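3.2 Collecting the demonstrations

The Trunby set began in June with a plain rule: if a person could do a step with two fingers and some patience, we would try to record the arm doing it. Old desktop towers suited us well. They are cheap, full of latches, and do not complain. Each demonstration starts with the side panel already off and the case lying flat on the table, and ends when the operator calls it done or gives up. Both kinds were kept, with a label saying which.

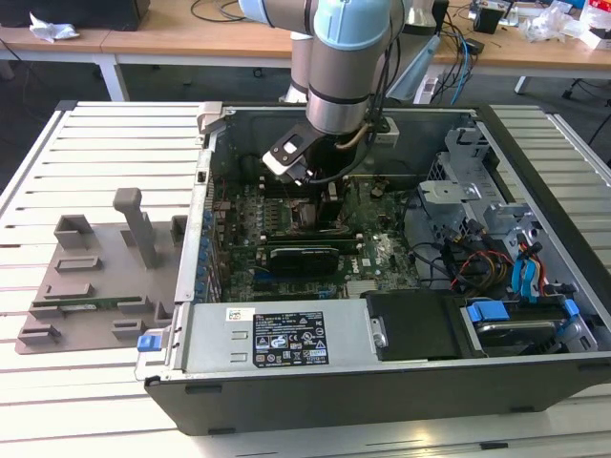

Figure 4. Gripper over the motherboard of an opened Dell tower. The printed fixture tray is at left.

We had planned on 2000 demonstrations and stopped at 2000, a match we credit to stubbornness. Of these, 139 were later dropped for bad timestamps. A further 62 had the wrong task label, mostly memory steps filed as drive steps, and were fixed by hand.

Operators differed more than we expected. Those trained at Hevden approached a part slowly and straight down; those at Irkthorpe came in at a slant and corrected late. A policy trained on the mix learned to hesitate — a habit neither group would own up to. We therefore store the site with every demonstration and report results for each site on its own in Section 5.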